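**Ollow publishes packing guidance for small grocery orders**

*For release in September*

Ollow has issued revised guidance on how bottled drinks and small groceries should be packed for collection and short-distance delivery. The document replaces the packing notes supplied to member shops in earlier editions and applies to orders made up by hand at a counter or table.

The revision follows a review of 1,289 packed orders at 23 shops. Husora, which supplies bags and trays to the shops taking part, provided the materials. Albers carried out the checks and prepared the tables in the annex.

The main change concerns upright packing. Under the previous notes a single bottle could be laid on its side if the bag was otherwise empty. The new text asks for bottles to be stood upright in every case, with the base flat against the bottom of the bag and the cap uppermost. Labels need not face any particular way. Where a bottle is packed with boxed goods, the bottle goes in first and the boxes are placed against it.

Handling of the bag itself is also covered. Thin plastic carrier bags should be opened fully before anything is put in, then held at both sides while the contents are lowered. The opening may be gathered loosely around the neck of a bottle but should not be knotted. In the review, knotted bags accounted for over 60 of the orders that had to be repacked – mostly to check the contents against the receipt.

Trays are treated separately. A rigid tray with raised edges is recommended for items that roll or leak, and for holding goods while an order is being made up. The tray should be kept to one side of the bag, within reach, and wiped between orders. It is not intended to go inside a carrier bag.

The guidance sets out the following for the packing surface:

- a table or counter at a height suited to standing work
- a pale, plain covering, changed when marked
- one order on the surface at a time
- a clear space on at least one side of the bag

A bottled drink in a white carrier bag, with a clear tray alongside on a covered table:
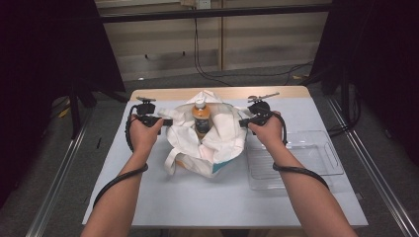
Juststead said the rule on upright bottles was sensible but that the advice against knots would need some thought at its own counters, as customers on bicycles often ask for the bag to be tied. It has asked Ollow to allow a single loose knot on request, and to say so in the text.

Ollow will consider that point together with other comments received. Shops have 16 weeks to adopt the new guidance, and existing stocks of bags and trays may be used up in that time. Printed copies will be sent to members with their next order of supplies.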